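Imprimer | Envoyer par e-mail

Le coin du café : ce que l'on pose, ce que l'on accroche
Notes pour l'intervention, version à lire lentement

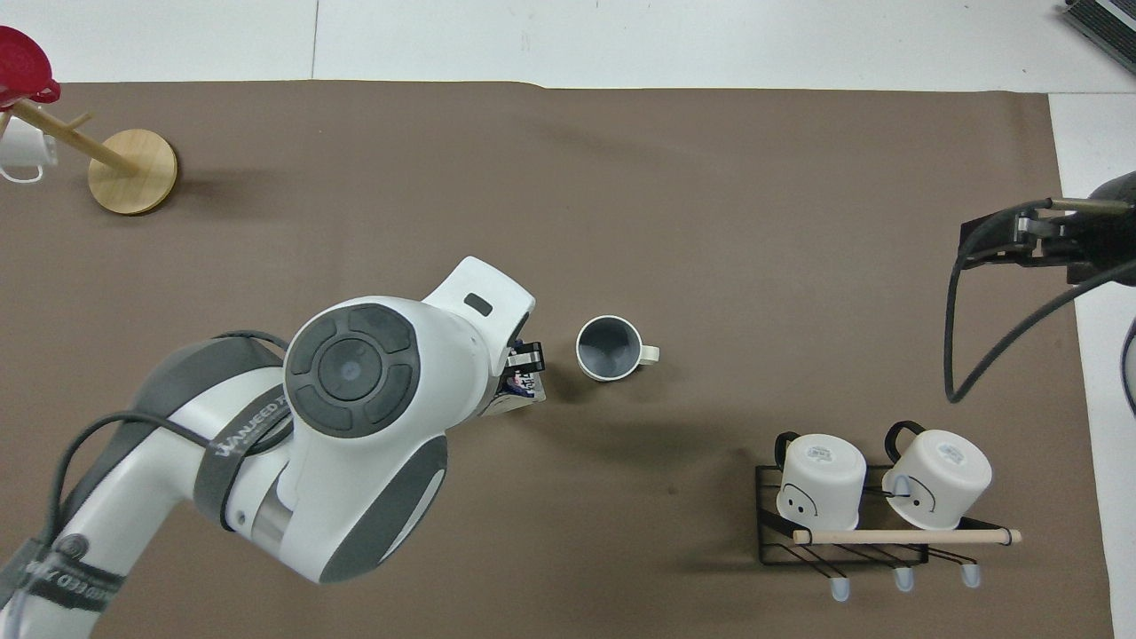 Porte-tasses en bois clair, avec une tasse rouge et une blanche.

(Attendre que tout le monde soit assis. Remercier l'équipe de Tendesden pour la salle et pour les biscuits.)

Bonjour à toutes et à tous, et merci d'être venus un samedi, par ce temps, alors que vous pourriez être au bord de l'eau ! Je m'étais promis de faire court et je vois déjà Thắng Kim qui sourit au premier rang, parce qu'il m'a entendue faire cette promesse l'an dernier à Dalow et qu'il avait raté son train. Je vais donc essayer de tenir mes 40 minutes, questions comprises.

Je voudrais vous parler de tasses. De l'endroit où on les range, surtout. Quand on me demande de venir voir une cuisine, on me parle des placards, du plan de travail, de l'éclairage, parfois du carrelage pendant une demi-heure, et puis on me propose un café, et c'est là que j'apprends quelque chose. Je regarde où va la main. Est-ce qu'elle ouvre une porte, est-ce qu'elle déplace trois bols pour atteindre la tasse du fond, est-ce qu'elle va tout droit ?

(Revenir à la photo. Laisser un petit silence.)

Regardez la tasse rouge, tout en haut. C'est un objet très ordinaire, brillant, avec une petite anse, et pourtant l'œil y va. J'aime beaucoup qu'il y ait une couleur vive sur un porte-tasses, à côté d'une tasse blanche toute simple. Dans une famille, dans un bureau, cela règle bien des discussions : la rouge, on sait à qui elle est, ou on l'apprend vite !

Ma grand-mère avait les siennes sous une étagère, sur des crochets vissés par mon grand-père, un peu de travers, si bien que les anses ne regardaient jamais du même côté. Elle a passé des années à dire qu'il faudrait refaire ça. Quand la maison a été vendue, en novembre, c'est l'étagère que ma sœur a voulu garder, avec les crochets de travers. (Ne pas s'attarder, je m'émeus chaque fois.)

Passons au bois. Un porte-tasses, au fond, c'est un socle, un montant et des chevilles. Le socle rond me plaît parce qu'il n'a pas d'angle où se cogner le poignet et qu'on peut le tourner un peu sans réfléchir. Sur un bois clair comme celui-ci, le fil se voit, on a envie d'y passer le doigt. Je conseille de l'essuyer avec un chiffon à peine humide, puis avec un chiffon sec, et de ne jamais le laisser tremper dans l'évier, même si la tentation est grande un soir de fête. Une goutte d'huile de temps en temps, pour ceux qui ont la patience.

Les chevilles, maintenant. Courtes, cela suffit très bien pour une anse de taille normale. Le souci vient des grosses tasses à soupe que l'on reçoit en cadeau et que l'on n'ose pas refuser : elles pèsent, elles pendent bas, elles tapent contre la voisine. Mettez-les ailleurs, avec les bols. Et chargez votre porte-tasses en alternant, un côté puis l'autre, les plus lourdes vers le bas. Kai Sperling, qui tourne les siens dans son atelier chez Salehi, me répète que 600 grammes d'un seul côté suffisent à faire pencher un modèle léger. Je n'ai pas pesé, je lui fais confiance.

(Demander ici qui, dans la salle, a déjà cassé une anse. Lever la main aussi.)

Un mot sur ce qu'il y a dessous et autour. On achète un bel objet et on le pose au milieu du courrier, des clés, du chargeur de téléphone, et on s'étonne de ne plus le voir. Une grande surface brune et mate, unie, autour d'un bois pâle, voilà un voisinage que je trouve très doux. Si vous avez une table que vous aimez moins, pensez à la couvrir ; une teinte sourde met en valeur une tasse rouge bien mieux qu'un motif à fleurs. (Je dis cela en ayant chez moi une toile cirée à citrons, Thắng peut témoigner.)

Combien de tasses faut-il laisser dehors ? On me pose la question à chaque fois. Pour un foyer de deux ou trois personnes, j'en garderais 4, peut-être 5 si l'on reçoit souvent une voisine. Le reste au placard, et l'on fait tourner selon la saison ou l'humeur. À l'accueil de Votell, où nous avons réaménagé la petite cuisine, chacun choisit la sienne le lundi et la raccroche le soir. Au début cela faisait rire, et puis la pile de vaisselle du vendredi a bien diminué.

Petit exercice, si vous voulez bien, à faire ce soir en rentrant. Préparez-vous une boisson chaude, comme d'habitude, et comptez les portes que vous ouvrez. Déplacez ensuite une seule chose : les tasses, la boîte à thé, le sucre, peu importe. Vivez avec ce changement une semaine avant de toucher au reste. Si vous pestez encore le dimanche, remettez tout comme avant, sans regret.

(S'il reste du temps : l'histoire du bazar de Dalow et du porte-tasses à une seule cheville. Sinon, passer aux questions, le micro est sur la table de gauche.)

Imprimer cette page | Envoyer à un ami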